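Sprechzettel Vortrag Hausordnung & WG-Küche, Wohnheim Borik, Juni 2026

Begrüßung, kurz. Dank an Edit Mészáros fürs Organisieren. Handys leise. Nicht wieder mit dem Witz anfangen.

Einstieg: Wer von euch hat schon mal wegen einer Pfanne gestritten? Hände hoch lassen, kurz warten. Dann: Darum geht's heute. Wie teilt man sich eine Küche, ohne dass im Januar alle ausziehen wollen.

Zahlen zum Haus (langsam sprechen!!): 237 Bewohner, 74 Küchen. Umfrage vom Winter, 472 Einzelantworten, weil mehrere Fragen pro Bogen. Häufigster Ärger: Abwasch. Danach Kühlschrank, danach Lärm. Müll erst auf Platz vier, hat mich gewundert.

Teil 1, Abwasch. Putzplan an der Tür funktioniert drei Wochen. Dann Urlaub, Prüfungen, einer tauscht mündlich, keiner weiß mehr wer dran ist. Beispiel Haus Kevham erzählen: sechs Leute, Plan mit Farben, nach einem Monat abgehängt. Danach einfache Regel: Eigenes sofort, Gemeinsames am selben Abend. Läuft bis heute. Achtung, nicht zu lange bei Kevham bleiben, letztes Mal acht Minuten!

Punkt Abtropfen. Geschirr, das tagelang im Gestell steht, ist auch nicht aufgeräumt. Vorschlag: wer abends als Letzter kocht, räumt das Gestell leer. Fremde Teller in den Schrank, nicht vor die Zimmertür stellen (wirkt wie eine Strafe, gibt Streit).
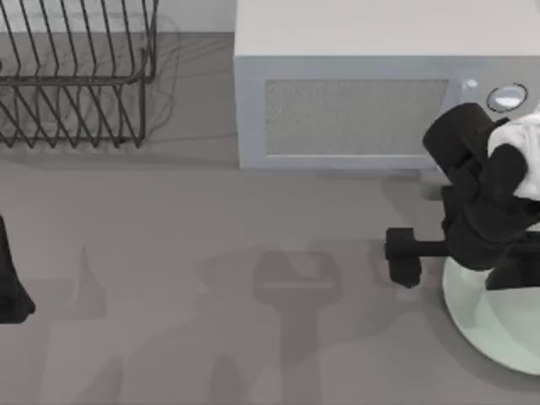 Wie oft sollte eine WG über ihre Regeln reden?

Einmal im Monat reicht, zwanzig Minuten, am besten beim Essen. Wer ein Thema hat, schreibt es vorher auf einen Zettel am Kühlschrank. Neue Regeln gelten erst mal bis zum nächsten Treffen, dann nochmal abstimmen.

Teil 2, Kühlschrank. Ein Fach pro Person, Tür gehört allen. Name drauf, Datum drauf. Gemeinsame Sachen: Öl, Salz, Spülmittel, Kaffe wenn alle welchen trinken. Kasse dafür: 6 Euro pro Kopf und Monat, Glas oder App egal. Bons aufheben. Frage kommt bestimmt: Was ist mit denen, die nie kochen? Antwort: Spülmittel brauchen die auch. Weiter.

Teil 3, Streit. Nicht in die Gruppe schreiben, wenn es eine Person betrifft. Klopfen, reden. Zettel mit drei Ausrufezeichen bringen gar nichts. Geschichte aus Haus Bunnag (der Topf!), aber ohne Zimmernummer. Wenn es festhängt: Flursprecher fragen, dann erst die Verwaltung. Reihenfolge zweimal sagen.

Falls noch Zeit: Gäste. Länger als drei Nächte vorher absprechen. Gast spült mit. Haus Kimari hat das in die Hausordnung geschrieben, Text kann man bei Edit abholen.

Falls keine Zeit: Gäste streichen, direkt zur Aufgabe.

Aufgabe für die Runde: zu zweit, fünf Minuten, eine Regel aufschreiben die bei euch fehlt. Eine die weg kann. Danach ein paar vorlesen lassen, nicht alle. Zettel einsammlen, Stifte auch!

Fragen. Danach Hinweis auf Blätter am Ausgang, Treffen der Flursprecher hängt am Brett. Fenster zu, Beamer aus, Schlüssel zurück an Edit.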